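Search notebook... Go
Print this page | E-mail this page
Reading time: 2 min

2/15/20 - Marbled paper, size bath again

Mixed a fresh carrageenan bath last night, 12 grams to the big jug, and let it stand until morning as Kazuhiro Onishi keeps telling me to (he is right, and I am impatient). The Fernthorpe paper took the alum nicely this time, with hardly any streaks. The Ledesma sheets are another matter - they drank it up and curled like bacon, poor things, so I have them under boards.

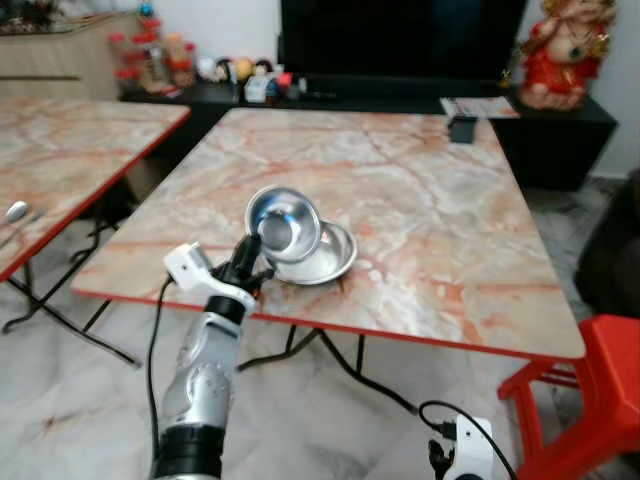
Colors next. The rust is still too heavy and sinks before I can get the comb anywhere near it, so I added 5 more drops of gall and tried again, and oh, it spread beautifully! What I'm after is the way the salmon and rust veins wander through the pale gray on that tabletop, with plenty of off-white left between them. My own veins come out too even, like a row of noodles. I think I am stirring too politely.

Sheet 607 is the best of the lot so far, and I'd be glad of opinions on it. Still to do before March: order more ox gall, rinse the trays properly, and ask Kazuhiro how long he leaves his alum to dry.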